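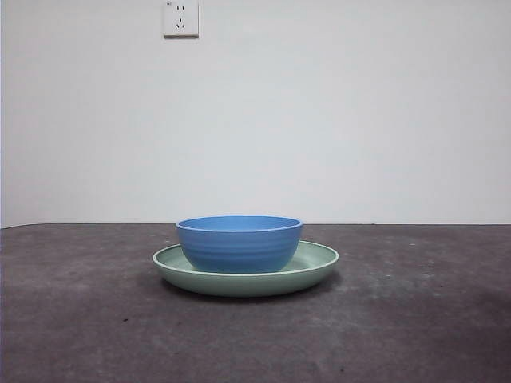 Kitchen Workspace Tips: Demonstrating Table-Setting and Stacking Tasks
Mavico Household Robotics Program
Updated Thu 22 August

The following tips are provided for operators who demonstrate kitchen tasks to a Muli arm, either by guiding the arm by hand or by driving it from the Sisness remote controller. They apply to bowls, plates, cups and small pans. Tasks involving knives, hot liquids or a lit burner are covered by separate instructions and must not be demonstrated under this page.

Before the first demonstration

Wash and dry all dishes. A film of grease that a person would hardly notice is enough to let a bowl turn in the gripper fingers. Dish soap and warm water are sufficient. Do not use rinse aid, which leaves some plastics slippery.

Clear the work surface of everything that does not belong to the task. Wipe up crumbs and lint, and check the gripper pads for the same.

Select dishes in colors that stand apart from the surface and from each other. A blue bowl on a pale green plate over a dark gray surface is a suitable combination. Clear glass and polished steel should be left until the operator has completed at least 50 accepted demonstrations with solid-colored dishes.

Keep the light steady. Close the blinds on sunny days and use the same lamps for the whole session. A shadow to one side of the dish is acceptable, provided it does not jump from side to side between demonstrations.

Guiding the arm by hand

Place the arm in free-drive mode and hold it above the wrist, never by the fingers. Move at the pace of a person setting a table for guests. Operators new to the work tend to hurry the approach and then hesitate over the dish, and the arm will learn the hesitation along with the rest.

Grip a bowl by one side of the rim, with one finger inside and one outside. Lift it straight up until the base is clear of any nearby rim before moving sideways. When placing a bowl on a plate, bring it to a stop over the center of the plate and lower it until the base is flat in the well. Open the fingers only after the bowl has settled, and raise the arm vertically before returning it to the rest position.

Keep your own hands and sleeves out of the space between the overhead camera and the dishes. Stand on the side of the arm away from the camera and reach around from behind.

Using the remote controller

Set the speed dial to 8 for travel and turn it down before contact. The controller has a short delay, and small corrections made close to a plate tend to build on one another. If the gripper begins to wander, release the stick, allow the arm to come to rest, and continue from there.

Operators should watch the dishes directly where the room allows it. The screen view flattens depth, and a bowl that seems to be over the plate may still be short of it. Seen from the side at table height, the gap between the base of the bowl and the plate is much easier to judge.

Resetting between demonstrations

Move the plate a little each time. If it always sits in the same spot, the arm will learn the spot and pay little attention to the plate. Turn patterned plates as well. Record the session in blocks of 11, then pause to inspect the pads and rest your hands.

Discard any demonstration in which a dish was dropped, dragged or nudged into place by a person. A bowl that ends slightly off center may be kept if its base is level. A bowl resting on the rim of the plate may not.

Care of dishes and surfaces

Inspect rims for chips at the end of each day and retire damaged pieces. Plutov pad covers should be washed by hand and dried flat; the dryer shrinks them. Dust the work surface with a damp cloth, and let it dry fully before dishes are put back.

Session sheets are to be completed before leaving the workspace. Enter the number of accepted and discarded demonstrations, the dishes used, and any change made to the lamps or camera. Requests for replacement dishes are made on Form 89.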